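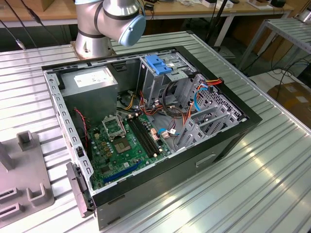 Tower on its side, side panel off, CPU bracket open.

Home Tips Workshop Kitchen Laundry Archive
Search this site Go

Can a machine service a desktop PC yet?
By Cyrill Nägeli

Partly. An arm handles rigid parts in known positions. Cables, latches and stuck screws are still hand work in most shops. The tips below apply to either kind of worker.

1. Fix the case before anything else
Lay the tower flat with the open side up. A person corrects for a case that slides a little; an arm working from stored positions may not. On a grooved aluminum table, use clamps or stops. At home, a rubber mat will do.

2. Clear the cables first
Power and data leads draped across the middle of the case block access to the board. Tie them back toward the drive cage. Loose wire bends differently every time, and this is where automated work slows down most. Hiếu Phí logged 228 teardown attempts at the Skuldale repair shop, and cable snags were the most common reason for stopping.

3. Treat the processor socket as a hand job
With the bracket up, lift the processor straight out by its edges. Do not slide it. Shut down, unplug the cord and ground yourself before reaching in.

4. Identify the latches
Colored plastic usually marks a part meant to move without tools. On this Dell-labeled unit, the blue latch is by the drive bay. Narrow fingertips can reach a latch like it, but pressing and pulling together takes force control. Leave the power supply closed; there is nothing inside to service at home.
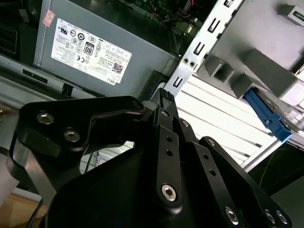
5. Decide whether it pays
Uyên Thân's estimate for Bielecka put the break-even point at 2,000 identical cases a year. With mixed models, the setup time cancels the gain. For one PC, use a screwdriver and a tray for the screws.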